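Moving the Front Door: What I Learned Following One Small Office Lease
Project report for Intro to Commercial Real Estate

I picked this topic kind of by accident. Our assignment was to follow one property deal and write up what we learned, and most of my class went for big downtown towers. I ended up with Skanwood, which is a furniture importer moving its head office out of a tired old building and into a converted warehouse called the Grønli Building, over in the Duvby district. It's a small deal! But small deals have all the same moving parts, and I could get my head around this one in a semester.

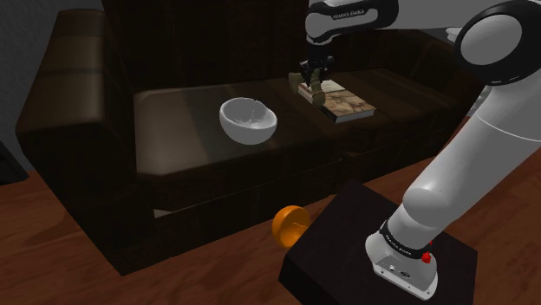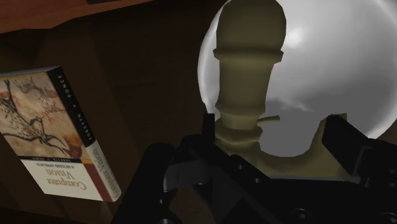
Two computer renderings: the sofa and coffee table, then the textbook.

What I wanted to find out

My main question was pretty simple: why would a company pay more per square foot to move somewhere with less space? On paper it looked like a bad trade to me. The old place was bigger, it was already set up, and the landlord (a company called Grirnden) wanted them to stay badly enough to offer two free months on a renewal. I figured there had to be something I wasn't seeing.

My second question was about how the lease got negotiated. We'd talked in class about gross leases and net leases, and I could give you the definitions, but I couldn't have told you why anybody would care which one they signed. Now I care a lot, ha.

How I went about it

I read the marketing flyer for the Grønli Building, the zoning notes the city posts online, and a summary of the lease terms that the leasing office was nice enough to share (with some numbers blacked out, which was fair). I also walked the neighborhood on a Thursday at lunchtime and again after five, to see who was out on the sidewalk. And I sat in on one call between the leasing office and the tenant's broker. I was on mute the whole time and took eight pages of notes, about half of which I can read.

The space

Skanwood took 2,000 square feet on the second floor. The old suite had another 700 on top of that, so they gave up a decent chunk. When I first heard that I pictured everybody squished together, but the old floor plan had a really long hallway and a mail room that had turned into storage. You pay rent on a hallway just like you pay rent on an office with a window. I hadn't thought about that before, and it changed how I looked at every floor plan after it.

There's also the load factor, which took me three tries to understand. Basically the tenant pays for a share of the lobby, the stairs and the restrooms on top of the space inside their own door. The old building had a giant lobby, so its load factor was high. Grønli has a small entry and one wide staircase, so more of the rent goes toward space people work in.

The money

I built a spreadsheet to compare staying and going. My first version said staying was way cheaper, and I was all ready to write a report about how this company was making a mistake. Then I found out I'd compared a net rent to a gross rent. In the old building the tenant was paying its share of taxes, insurance and maintenance separately, and I had left all of it out. Once I put those in, the two options came out a lot closer, with the old building still a little cheaper over the full term.

The piece I couldn't price was the build-out allowance. The owner of the Grønli Building is covering part of the cost of new walls, lighting and carpet, but the amount was one of the blacked-out numbers. I ran the spreadsheet with a low guess and a high guess. With the high one, moving wins. With the low one, it doesn't. So I can't say for sure, and I'd rather leave it open than pretend.

The neighborhood

Duvby used to be all light industrial, and a fair amount of it still is. There's a tile wholesaler and a sign shop on the same block. At lunch the sidewalks were busy, mostly a line for the sandwich counter. After five it was very quiet. The flyer calls the area "vibrant," and I'd say that's true until late afternoon.

Parking was a bigger deal on the call than I expected. They spent more time on reserved spaces than on the rent! The tenant wanted spots near the door for visiting buyers, and the owner didn't want to promise those to a second-floor tenant with the ground floor still unleased. They settled on reserved spaces in the side lot, with a chance to revisit it at renewal.

What I'd do differently

I'd start the spreadsheet earlier and ask what kind of lease it is before typing in a single number. I'd also try to talk with somebody at Grirnden, because I only really heard one side, and I'm curious whether they've found a new tenant and what they had to offer to get one. The last time I checked the listing, in February, the suite was still posted, and the asking rent had been taken off the page.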